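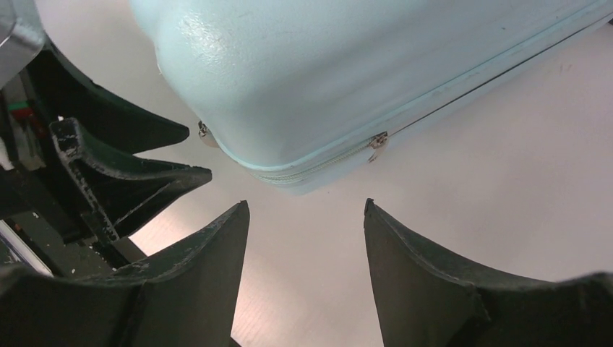

One early reader of the Cindton list asked why it gives outside measurements when most people want to know what fits inside. Both are in the file now. The inside columns were added in November and are still blank for many rows.

Cindton Case Sizes, data card
Last revised 13 Dec 2021

Contents
The file lists 916 zippered cases, pouches and small bags. Each row is one item. Of these, 272 have inside measurements. The rest have outside measurements only.

Columns
id: a number, never reused
maker: as given in the catalog
shell: soft, padded or hard
length, width, depth: outside, in millimeters
in_length, in_width, in_depth: inside, in millimeters, may be blank
closure: zipper, snap, drawstring or other
color: one plain word, lowercase
source: catalog or measured

Where the rows come from
Most were typed in from the printed catalogs of two sellers, Junmont and Dursun. Rows marked "measured" were done by hand with a ruler, with the case closed and empty, and rounded to the nearest five millimeters. Piping is included in the outside size. Pull tabs and wrist straps are left out.

Known problems
Junmont gives depth at the thickest point and Dursun gives it at the seam, so the two don't compare well for padded cases. Color words follow the catalogs, and "aqua" and "light blue" overlap. A few Dursun sizes were printed in inches and converted.

Not included
Luggage, backpacks, and anything longer than 800 millimeters.

Use
The file is free to copy and change. Please keep the id column if you pass it on. Corrections go to the Rerkometti tracker, with the id in the subject line. Ids below 1,000 are set aside for this list, and later lists will start above that.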